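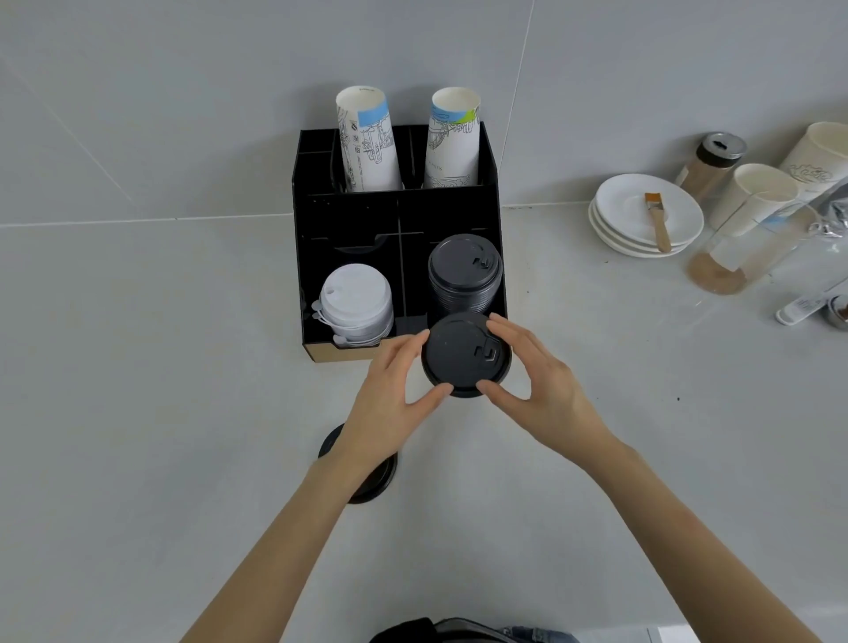 I have had the new Flingate record for a couple of weeks now and I keep changing my mind about side two.

The first side is easy to talk about. Flingate are still the same pair, Emlyn Trevor on guitar and Tineke Dewulf on cello and most of the singing, and the first four songs could have come off either of the earlier albums. "Halent" opens it with that dry picking Trevor does, close to the bridge, and Dewulf comes in late with a line that sits lower than you expect her voice to go. I liked it right away. "Postage" is shorter and a bit faster. The third one has a drum machine in it, very quiet, and I didn't notice it until I played the record on headphones.

Then you flip it and there's one long piece called "Fakis" that takes up nearly the whole side. It runs just under nineteen minutes. For the first six or so there is hardly any singing, only the cello playing two notes back and forth and something that sounds like a harmonium with a slow leak. The first time through I got up and did the dishes. The second time I sat still for it and found the part around the middle where Trevor starts playing the melody from "Halent" again, much slower and in a different key, and Dewulf sings over it without words. It goes on for a while. I think it's the best thing they have recorded, or I thought so that evening. A few days later it seemed too long again.
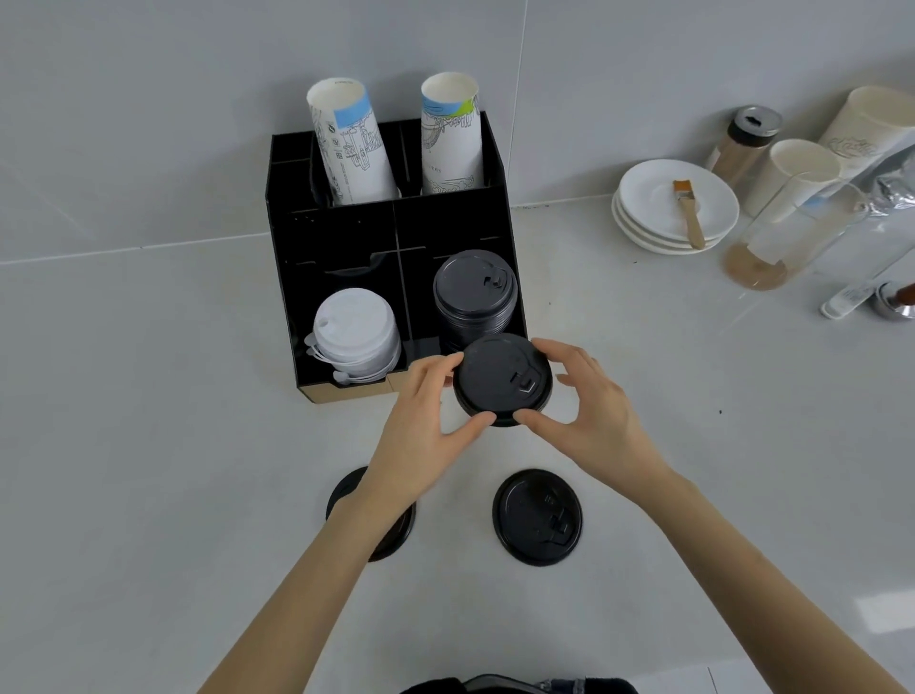

Gerardo Melis produced it, and I think some of the change comes from him. He made the Gentile album I wrote up here in June, the one with all the room noise, and he has the same habit of leaving things in. You can hear a chair on "Postage" and someone breathing before the last verse of the closing song. On the Gentile record that got on my nerves by the end. Flingate play so quietly that the small sounds fit better, although I could do without the chair.

The words are harder to judge. Dewulf has always written short lines and repeated them, and on the last album there was usually a person in the song you could follow from start to finish. Most of these have a place and some weather and not much else. "Ferry Road" is the exception, about two brothers selling a boat, and it's the one I've had in my head all week. There is no lyric sheet, so I'm guessing at a word here and there.

The pressing is good. My copy is number 267, written in pencil on the inside of the sleeve, and it plays clean all the way through apart from a tick near the start of side one. The cover is a painting by Corrado Ferraro, mostly brown. I prefer the back, with the titles set small in one corner and a lot of space around them.

I saw them play last winter in the back room of a bookstore, with 50 folding chairs set out and most of them taken. They did an early version of "Fakis" that night, a lot shorter, and Trevor had to retune in the middle of it while Dewulf held one note and waited. Fulvio Gatti opened, playing solo piano, and I've been meaning to look up his records ever since.

If you haven't heard Flingate before, I would still start with the first album. The songs are shorter and the cello is louder. Then try this one, side one first – and give side two a second go before you decide about it.

Next up is probably the Gatti, if the store can get it in.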